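Notebook, January, folding bench

Started 2:10 pm. Picked up where the last entry left off, with the knit tops. The woven shirts are done and written up on the earlier pages, so I won't repeat any of that except where it matters for the knits.

The question for this week is still the fold order. The Pimetti sheet gives sides in first, then hem up to the collar, then one more fold if the top is long. The Ní Bhriain method (the one pinned by the door) does hem to collar first and then brings the sides over. I had assumed we would end up with the second, as it takes fewer moves. After going through the children's and small adult tops again I am less sure.

Setup notes before I forget. Bench is covered with the floral sheet again. I took the plain one off last time to wash it and the floral was what we had. The surface matters more than I expected. On the bare table the knits slide when you pull on one side, and the whole top turns a few degrees by the time the second side is in. On the sheet the cloth holds still. The drawback is that the sheet itself can ride up if it has not been pulled tight at the corners, and then there is a ridge under the garment and the fold comes out with a kink in it. Pull the sheet tight before each batch. I have added that to the top of the bench list.

Basket goes in the back right corner of the table, pushed close to the wall. It was at the front for a while and it got bumped every time something long was laid out. White plastic one with the holes. The Costholm box is too deep for this, the bottom tops get crushed and you can't see when they have slipped sideways.

Order of work with the sides-first method, as I wrote it on the card:

Lay the top flat, print side up, collar away from you.
Smooth from the collar down to the hem. Sleeves flat.
Bring one side in to a line running down from the edge of the neckline.
Same with the other side. Sleeves go in with the sides.
Check the hem. If it has bunched, open it out before going on.
Hem up toward the collar.
Into the basket, folded edge to the front.

The fifth line is new. I kept losing time on the last fold and blamed the last fold, when the trouble was already there in the hem. Once the sides are in, the hem of a knit top wants to curl and gather. Lift it like that and the lower half goes up as a lump, and the finished piece is thick at one end and thin at the other. It then won't stack.

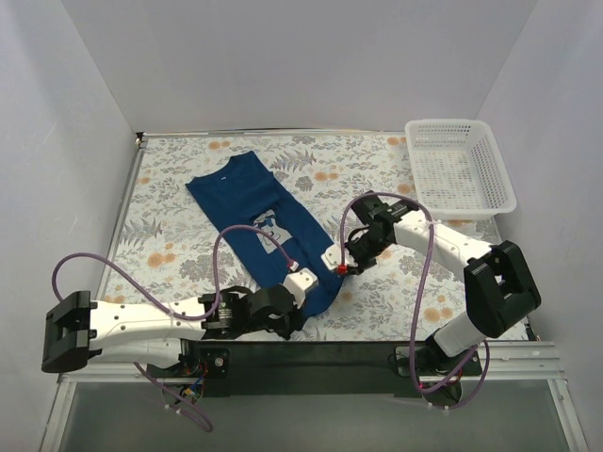

Two ways to deal with the hem. One is to take hold of it at both corners and draw them gently apart until the edge lies straight. The other is to put a flat hand on the middle of the garment and smooth down toward the edge. Drawing apart is quicker and works on most of the knits. Smoothing is better on the old soft ones that have lost their stretch, where pulling on the corners just makes a wave along the bottom. I would teach the first and mention the second.

Diagonal or straight? Some tops were laid out at an angle to the table edge and some square to it. For the sides there is no difference that I could see. For the hem fold, square is easier, as you have the table edge to judge by. At an angle the hem tends to land to one side of the collar. Not a big fault, but it shows in the stack. Leave it open for now.

Prints. Large chest prints behave like a stiff patch in the middle of the cloth. If the side fold falls across the print it springs back a little, more so with the thick rubbery kind. What helped was to press along the fold with the side of the hand before letting go. Moving the fold outward to miss the print altogether makes the piece too wide for the basket once there are several side by side, so I would rather fold over it. The thin prints give no trouble.

Dark tops are harder to check than light ones. On navy and black the fold lines hardly show under the ceiling light and I missed a twisted sleeve twice. Running a hand down the middle finds it. Using the neck label to find the center back is quick and I should have been doing it all along. On tops with no label, match the shoulder seams.

Timing. I timed a batch of 8 with each method, same tops, shaken out between. Sides first took 165 seconds for the batch, hem check included. I don't trust the figure for hem first because I had to stop and fix the sheet in the middle, so I have crossed it out. Needs doing again with the sheet pinned.

Stack height was better with sides first. All 8 stood up in one pile without leaning. With hem first the pile leaned after 5 and I had to turn every other one around. Turning them works but then the collars don't all face the same way, and whoever is looking for a size has to lift half the pile to read the labels.

So for knits I am going with sides first. Wovens stay as they are. I will rewrite the card for the bench and put the Flunik sizing list on the back of it, so there is only one thing hanging there.

Still to do:

Repeat the hem-first timing.
Try long-sleeved knits. Sleeves probably need their own step before the sides come in.
Hooded tops. I have been putting these to one side and the pile is getting silly.
Find out if the plain sheet shrank. It looked short on the line.
Second basket the same as the first, if there is one in the store cupboard.

4:40 pm, stopped. Sheet left on the bench, card half written, in the drawer.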